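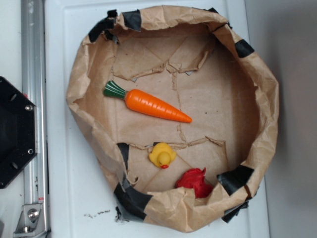 Shabani Khaemba

Festwood Reuse Notes

A collection of 3896 short written notes on how people in Festwood reuse packaging at home: paper, cardboard, jars, tins, bags, string and tape. The notes were sent in by readers of the Lernley newsletter and typed up by hand. The text is in English.

Last updated: Feb 5, 2021

What is in the download

notes.csv is the full set, one note per row.
sample.csv is a random draw of 1000 notes from the full set, for people who want to try their code on something smaller.
materials.txt is the list of material tags and what each one covers.
changes.txt lists edits made after the first release.

All files are UTF-8. The separator in the CSV files is a comma, and every text field is in double quotes. Line breaks inside a note were replaced with a single space.

Columns in notes.csv

id: a whole number. Gaps in the numbering are notes that were withdrawn.
month: the month the note arrived, from the postmark or the email header. Blank if neither was available.
material: one tag from materials.txt. If a note covers several materials, this is the one the writer spends the most words on.
made_into: what the packaging ended up as, in the writer's own words where possible ("seed pot," "drawer liner," "bowl for odds and ends").
text: the note itself.
joined_with: tape, glue, string, staples, folding only, or unknown.
typist: GS or SK.

The material tags

Brown paper has its own tag, kraft, and is kept apart from newspaper and gift wrap. Crumpled packing paper from parcels goes under kraft if it is brown and under plain_paper if it is white. Paper bags are tagged kraft too, unless they have a plastic lining, in which case they are mixed.

Cardboard is split into corrugated and thin_card. Egg cartons are pulp. Milk and juice cartons are mixed. We had a separate tag for bubble wrap in the first release and have since folded it into plastic_film.

Tape is never a material on its own. A bowl shaped out of brown paper with black tape over the rim would be kraft, with tape in the joined_with column. Notes about reusing the cardboard core from a roll of tape are thin_card.

How the notes were collected

Lernley ran a request for reuse ideas in its April issue and kept it open afterward. People could write in on paper or by email. Each note had to be the sender's own words and had to describe something they had made or done themselves. Clippings from magazines and copied web pages were set aside and are not included.

Gareth Sedgwick typed the letters and I typed the cards. Emails were pasted in and then read through once. Spelling was left as it was, apart from clear slips such as doubled words. Names, street addresses and phone numbers were taken out and replaced with [name], [address] and [phone].

Tagging was done by 2 people, Gareth and me. We each tagged half, then swapped a batch of 30 notes to see where we differed. Most of the differences were over thin_card and pulp, so we rewrote those entries in materials.txt and went back over every note with either tag. The rest of the tagging has only been done once.

Known problems

Notes of fewer than five words are in the file. Some of them say very little ("jam jars, nails"). Filter on length if these get in your way.

The month column is less reliable for paper notes. Some postmarks were smudged, and a few envelopes had been thrown out before we started keeping them.

Jars are overcounted compared with what people probably do at home. The newsletter printed a long piece on jars during the collection period, and many readers answered it.

In made_into, the same thing can turn up under different names. We did not merge "tray," "dish" and "bowl," or "pot" and "planter." If you need clean groups you will have to make your own.

Some writers sent more than one note. There is no writer column, so you can't tell which notes share an author, and you should not treat the rows as independent people.

What the set is good for

It has been used for word counts, for sorting short texts by topic, and as reading material for a craft class. It is too small and too local to say how households in general handle their packaging. It contains no weights, prices or amounts of waste.

Please don't use it as safety advice. Several notes suggest putting food straight into reused containers, or using paper near candles, and we left these in as written.

Related files

Medve is a small script that reads notes.csv and prints the notes for one material as plain text, ready for printing. It is kept in the tools folder. It expects the column order given above and will stop with an error if the columns have been moved.

Terms

You may copy, change and share the files, including for paid work. Keep this README with them and say that the notes came from Lernley readers in Festwood.

If you sent in a note and want it removed, write to the newsletter with the first few words of the text and we will take it out of the next release.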